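Ticket 2147 — Mallum Cave, audio guides dropping out / ticket scanner at lower gate
Opened: 2024-04-01
Priority: high (season opens soon)
Status: open, partly fixed

Problem as reported
Visitors on the long route lose the audio guide somewhere past the second stairs. Sound cuts, comes back at the wrong stop, or the handset restarts in English no matter what was picked at the desk. Front desk got complaints most of March but only started writing them down near the end, so no good numbers.
Also — scanner at lower gate reads the same ticket twice and then refuses it. Might be separate. Logging both here for now.

Setup
Handsets: Hoko, the older batch, 140 in the rack.
Stop beacons: Plirkix, one per stop, battery.
Desk software: whatever Kontogiannis installed with the new tills. Version not shown anywhere I can find.

Log

1. Walked the route with two handsets, one from the top of the rack and one from the bottom. Both fine to stop 5. Both dropped on the landing right after. So not the handset, or not only.

2. Swapped beacon at stop 5 with the one from the entrance hall. Dropout stayed on the landing. Entrance hall fine with the "bad" beacon. Put them back.

3. Opened beacon after stop 5. Battery cover not seated, damp inside, green on one contact. Cleaned, dried, new battery. Worked on the way down, dropped again on the way back up. Annoying.

4. Checked the rest of the lower section. More covers not seated. Looks like they were put back without the rubber ring after the winter battery change. Rings are in a bag in the office drawer, whole bag, unopened. Fitted rings to everything below the second stairs. Do the upper ones too when there's time.

5. Re-tested after closing. Sound holds all the way through now. Language still resets on some handsets, which I think is its own thing.

6. Language reset: took 25 handsets off the rack and set them all to German. After a full charge 5 of them were back in English. Same 5 on the second try. Labeled with tape, pulled from use. Asked Hoko if it's the internal backup battery, no reply yet.

7. Scanner. Cleaned the window, no change. Turned brightness down, no change. Moved the lamp over the gate so it doesn't shine straight on the glass and double reads went down a lot but didnt stop.
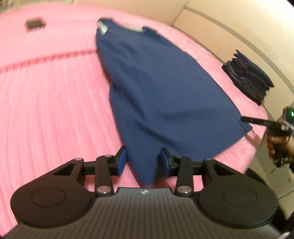 8. Found a setting in the scanner menu called "repeat delay", was at zero. Set to the next step up. No double reads on a stack of old tickets. Need a real group through the gate before I call it fixed.

9. Desk says one ticket type still gets refused, the combined castle and cave one. Scans fine at the castle, refused here. Tried it on the handheld at the desk, same result, so not the lower gate. Looks like the desk software marks it used at the first scan anywhere. That's for Kontogiannis, forwarded with a copy of the error screen.

Workaround for now
Combined tickets: let them in by hand, write the ticket number on the sheet at the gate. Do not sell them a second ticket, we had to refund one family already.
Taped handsets stay in the box under the counter. Please dont put them back in the rack even if they look charged.

Still open
— reply from Hoko on the 5 handsets
— Kontogiannis on combined tickets
— rings for beacons above the second stairs
— spare beacon, we have none, Plirkix wants an order form and I can't find the custmer number. Check the old invoices.

Will walk the route again with a full group and update here.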